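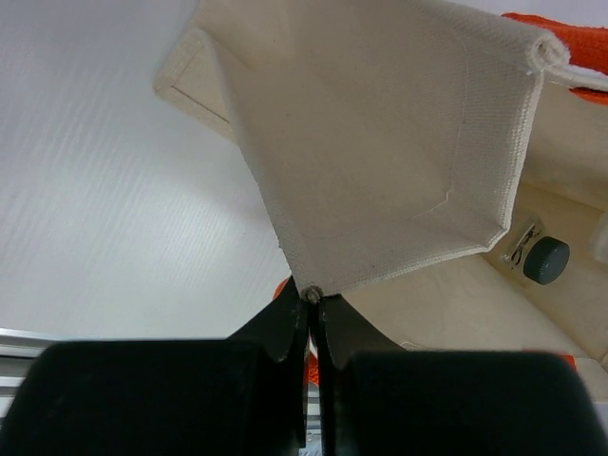

June, bench notes, started 8:40 am

Obituary index, Pomari reels. Picking up from the page I left half finished, so read that one first if you're coming to this cold.

Box 12 is open. Clippings from the Pomari weekly, mostly glued to foolscap, some loose in envelopes. Glue has gone brown and come through the print on the older ones. Scanned the first lot at 800 dpi, which is overkill, but the small type in the funeral notices fills in at anything lower and then Homine reads every e as a c. Leave it at 800 until somebody finds a better answer. Files are huge. Moved the old test scans off the shared drive to make room.

Batch is 164 notices. Homine got through the lot before morning tea. Output better than last month, still not something I'd put in front of a family.

Things it gets wrong, in no order:

Maiden names in brackets. "Beloved wife of" followed by (nee whatever) and it swallows the bracket and runs the two surnames together. Then the index has a person who never existed. Fixed by hand for now. Want a rule that breaks on nee, née and "formerly", and also on "neé" which the typesetter at the weekly was very fond of.

"Predeceased by" lists. It is filing the predeceased as survivors. Bad one. A brother who died as a child comes out as next of kin. I've turned off the relationship field altogether for this batch and will put it back when I trust it. Please don't turn it back on.

Ages. "In her 80th year" means she was 79. Homine writes 80. So the birth year is out by one on all of those, and then it doesn't match the cemetery register and throws a second record. Noted this in the spring as well, evidently never wrote the fix down anywhere.

Places. Sadowski is a siding, a road and a church hall depending on the decade. When a notice says "late of Sadowski" it's nearly always the siding. When it says "service at Sadowski" it's the hall. Keyed them seperately, the lookup table has both now. The road I've left alone.

Service numbers in the war notices are fine, oddly. Long strings of digits, no trouble at all. 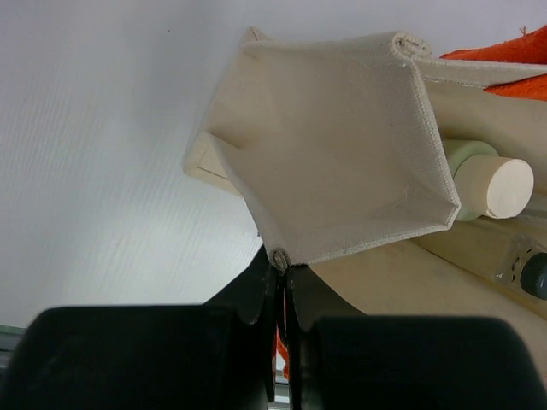

Canvas in the gripper, lower corner.

10:15

Duplicates. Same death can show up as a short notice, a long obituary the week after, a card of thanks, then an In Memoriam every year for as long as the family kept paying. Merged where name and date of death both agree. Where only the name agrees, leave two records and put a D in the last column. Fathers and sons with the same name are the trap. Found six pairs I'd merged last time that needed pulling apart again. Done, and the old record numbers are kept in the notes field so any printed copies still point somewhere.

Card of thanks: useful more often than you'd think, they name the hospital ward and the pallbearers when the obituary doesn't. Index them. I know we said we wouldn't.

Tried the Gestier template for the reading room printouts. Looks decent. Two columns, name in bold, source line underneath. Problem is it drops the accent off French names, every one, and there are a lot of French names at the north end of Pomari. Changed the font and the accents came back but the line spacing went to pot. Left it with the second font and loose spacing. Readable beats tidy. Would like to look at this again when it's quiet.

Gestier also insists on capital letters for the honorifics. REV. and SGT. shouting off the page. There's a setting somewhere, I've seen it.
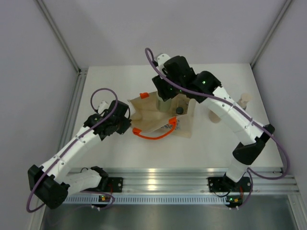 Same setting might be what's controlling the month abbreviations, which come out four letters long for Sept and three for the rest. Not worth chasing on its own.

Wording for the restricted ones. Some notices give a cause of death, or the name of a child who'd be living now. We agreed to index the name and date and leave the rest to the paper copy. I've been putting "see original" in the abstract field. Consistent wording please - lower case, no full stop - or the filter misses them.

After lunch

Ran the batch again with the nee rule in. Much better. It now trips over anybody actually surnamed Nee, which serves me right. Added a check for capital N.

Envelope at the bottom of the box had a funeral home ledger page folded inside it, not a clipping. Colums for hymn, hearse, flowers, paid. Doesn't belong in the newspaper index at all. Flattened it under the glass, put in a sleeve, slip in the box saying where it went. Needs its own accession number.

Still to do:
relationship field, the predeceased problem
"in her 80th year" rule, and write it down this time
Gestier caps setting
second proofread of anything marked D
more sleeves, we're on the last packet
reply to the Homine people re brackets, send them three bad scans and the one good one

Backup started 4:30, left it running. Drive light was still going when I locked up.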